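Unit 4: Declarations of interest by elected office-holders
Handout for the second seminar, May

4.1 Terms

An interest is any tie, financial or personal, that could bear on a decision the office-holder takes or helps to take. A declaration is the written entry of that tie in a public register. Recusal is withdrawal from the decision itself. Students often run the last two together. A mayor may declare and still vote, if the local code allows it; the Steinbach code does, the Lellgate code does not.

4.2 Thresholds

Most codes set a sum below which a gift need not be entered. In the Lellgate code the figure is 500 per donor per year, and hospitality counts towards it. Gifts from members of one household are added together. Travel paid for by a host body is entered at full cost, whatever the sum.

4.3 Personal ties

Money is easy to record. Friendship is harder, and the wording of the codes shows it. Steinbach asks for "close association", with no definition. Lellgate lists spouse, partner, sibling, parent, child and business associate, then adds a general clause. Erdős argues that the general clause does most of the work - see the reading for this unit.
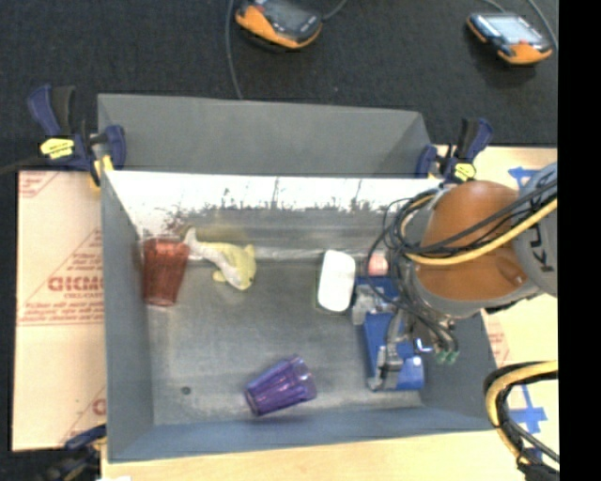

Fig. 2. Metal bin with plastic cups.

4.4 Worked case: the Plilon grant

A council leader sat on the panel that awarded a grant to Plilon, a training firm. The founder had joined 2 trade visits led by the same leader. No payment passed between them. The register held 782 entries for the term, of which 318 concerned hospitality; none named the founder.

Points to settle before the seminar:
- whether the trade visits fall under 4.2 or 4.3
- who carries the duty to declare, the leader or the panel clerk
- whether a late entry cures the fault

4.5 Reading

Ottó Erdős, "Close Association in Local Codes", sections 1 to 3. The Jisside ruling is optional, but paragraph 12 will be used in class.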